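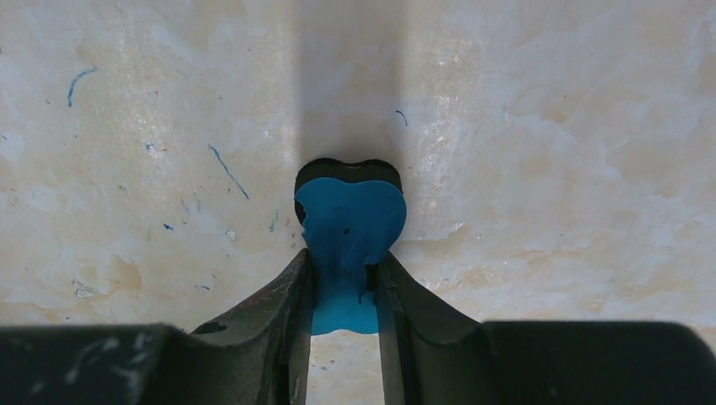 The wrist camera's view of a pick, with the narrow fingers closed on a blue, bone-shaped piece.

4 min read

Wilmer Apaza has spent most of the summer picking things up and putting them down again. He runs the test bench at Brurkodstead, a small shop that sets up robot arms for people who sort, pack and repair things, and he has been comparing two grippers for the same arm. One is the Zapata, with broad padded fingers. The other is the Skinano, which has ridged black fingers that narrow to a point.

"I went in thinking I'd keep the Zapata," he says. "It's the one I know. I've had it on that arm for 11 months and it's never given me any trouble."

The trouble came with the flat pieces. Apaza's test parts are a mixed lot, and the ones he cares about most lie low on the bench and have no square sides. The bone-shaped ones are a good test because the outline narrows in the middle. A pointed finger can get in there. A padded one tends to ride up on the wide end and push the piece along the bench.

"You want to grab it at the waist," he says. "With the Zapata I was grabbing whatever I could reach."

Some of his parts are in poor shape. The blue one has a ragged notch on its left side and a torn spot near the tip of the right finger, with a darker piece of much the same outline right behind it. Apaza doesn't weed out parts like that. A customer's bin is full of them, he says, and a gripper that only handles clean edges is no use to him.

He ran 2174 picks in all, split evenly between the two grippers, and wrote down every miss by hand. The Skinano missed less often on flat parts. On boxes and tubes the Zapata was still ahead, and it was quicker to set up after a finger change. He would not give a single score for either one.

"People ask which is better and I ask them what they're picking up. Then they say 'a bit of everything' and we're back where we started."

The camera took longer to sort out than the fingers. It sits at the wrist, close to the work, so the bodies of the fingers blur in the bottom corners while the tips stay fairly clear. There is also a wide soft shadow that falls across the surface behind the part. Apaza tried a side camera first and gave up on it after a week.

"From the side I could see the arm very nicely," he says. "I couldn't see where the tips were landing - and that's all I wanted to know."

The bench top has a marbled look, cream and grey with tan veins, and it has collected its share of blue strands and chips. Apaza likes a busy background for testing. His old plain grey mat made the vision software look smarter than it was. When he changed over, the Drusidis controller started sending the arm after a vein in the pattern, and he spent up to nine hours on the settings before it stopped.

He has kept the Drusidis anyway. The other controller he tried had a nicer screen but closed the fingers in steps, and he could hear it.

"Click, click, click. On a hard part, fine. On something thin I'd like it to just close."

Next on his list is wear. The Skinano fingers come in sets of 6 and he has yet to replace any, though he checks the ridges near the tips every Friday. He expects to have more to say in March, once both grippers have been on the flat parts for longer.

COMMENTS

benchrat: Did he try the Zapata with the pads off? We run ours bare for thin stuff and it's a different tool.

Col M: Same problem here with the patterned bench. Ours kept going for a knot in the wood. Would be good to know which settings he changed.

tindale_auto: Would have liked to see the miss numbers for each gripper. Otherwise a useful read, thanks.

benchrat: @Col M turn the lights down before you touch any settings. Worked for us.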